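Sorting data, day one of the new batch. Goal is 343 good episodes of trash into bins, all driven by hand. Thread.

1/ One item per episode. Start with it out on the table, end with it in the right bin. Crushed cans count as their own group, and we want plenty of them.
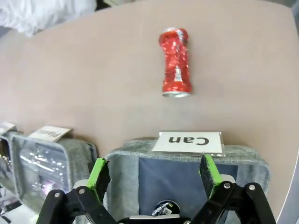 2/ Labels stay clipped to the bins. Isabelle Bélanger swaps the bin order every 80 episodes so the policy can't just memorize left and right.

3/ Grips vary on purpose. Cans get picked up from the side, on end, and at bad angles. A slow grasp is fine. A drop gets tagged and kept in a separate folder.

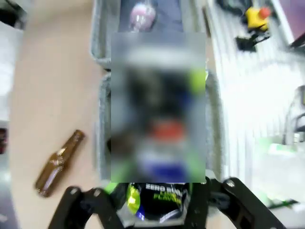
4/ Glass is next. Heino Kütt wants lower grip force for bottles, so those go in as a separate set.

5/ Training starts once Carter Vachon has checked the tags.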